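Gallery: The Great Bedroom Fold

Every June the wardrobe at our end of the landing gives up, and everything in it comes out to be sorted. The only surface big enough is the bed, so the bed it is, and anyone hoping for a lie-down is out of luck until teatime. The rules have hardly changed in 13 years. Jeans get stacks of their own. Black things go together, where they become impossible to tell apart. Anything that hasn't been worn for two winters goes in the bag for the Brorari shop, and is quietly taken out again by evening.

A word on jeans. We own far too many, all of them bought to replace a pair that was then kept. Folded in half, then in three, they make a respectable tower, and the taller it gets the more organised everybody feels. It's also the one part of the job that can be done while listening to the radio.

Black clothes are the real work. Each has to be held up, turned round, laid flat and smoothed before it will admit to being a top or a pair of leggings. I once folded the same cardigan twice and was pleased with it both times.

The rose sheet stays on throughout. It's the shiny one, with butterflies, and piles have been known to slide off it in the night, so the tall ones get put away first. The plants are left where they are, as they have seniority.

Still to do: the blanket, the odd socks, and the drawer that sticks.

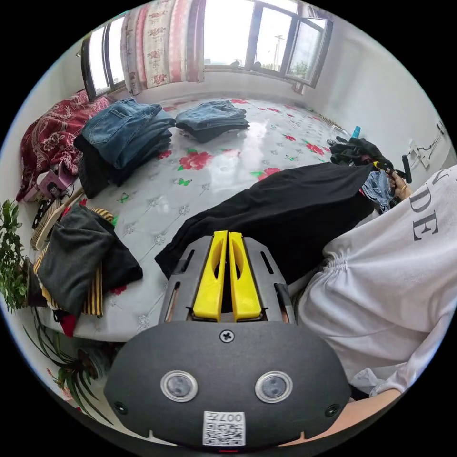 The drawer will have to wait for next month, when I've found the candle stub I rub along the runners. The socks can go in with the scarves for now.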